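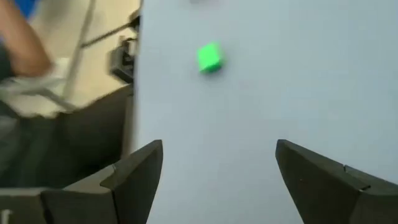
Ingvarsson Preltolcombe DCP Playback Server

Overview

The Preltolcombe is a single-screen playback server for independent cinemas, festival venues and university screening rooms. It stores and plays 2K and 4K DCI packages, encrypted or open, and outputs to a projector over SDI or HDMI. Documentaries, shorts programs and repertory titles supplied as ProRes or H.264 files can be placed in the same playlist as DCPs without a separate machine.

The unit occupies 3U in a standard rack. Front-to-back airflow requires clearance behind the chassis. Do not install it directly above an amplifier.

Playback

Supported frame rates are 24, 25, 30, 48 and 60 fps. Silent-era transfers at 16, 18 and 20 fps are played natively where the package is authored to the archive frame rate standard. Other silent material must be converted before ingest.

Subtitles: CineCanvas and SMPTE timed text, plus burned-in. External SRT files are accepted for non-DCP content only - position and size are set per title and saved with the playlist.

Audio: up to 16 channels AES3. A delay of 0 to 500 ms can be applied per output. Festival venues that change format between features should save one audio preset per format.

Storage and ingest

Internal storage is 8 TB usable in RAID 5. Ingest is by CRU drive bay, USB 3.0 or network. The server verifies hashes during ingest and again on request. Titles that fail verification stay in the library with a red status and cannot be scheduled.

KDMs are loaded by USB or from a watched mail folder. The schedule page warns when a key expires within 21 hours of a booked show. Expired keys are kept in the log and removed from the active list.

Specifications

Chassis: 3U, steel
Weight: 41 lb
Power: 100-240 V AC, 50/60 Hz, redundant supply
Typical draw: 229 W
Video out: 2 x 3G-SDI, 1 x HDMI 2.0
Network: 2 x Gigabit Ethernet (control and media)
Automation: 8 GPI, 8 GPO, RS-232
Operating temperature: 41 to 95 °F

In the box

Server, rack rails, two power cords, one CRU carrier, GPIO breakout cable, printed quick start sheet. Projector link cables are not included.

Ordering

Part no. 2447-P. Listed at $2,447 as a refurbished unit with a one-year return-to-base warranty. New units are quoted on request through Lisarham. Repairs and drive replacement are handled at the Wiltthorpe depot.

Firmware 4.2 is installed on all units shipped after March 6, 2024. Earlier units can be updated over the network - allow 30 minutes and do not start the update with a show scheduled. Release 4.3, with revised closed caption output, is planned for April.

Related items

CRU carrier, spare
Rack rail kit, deep
GPIO breakout cable, 10 ft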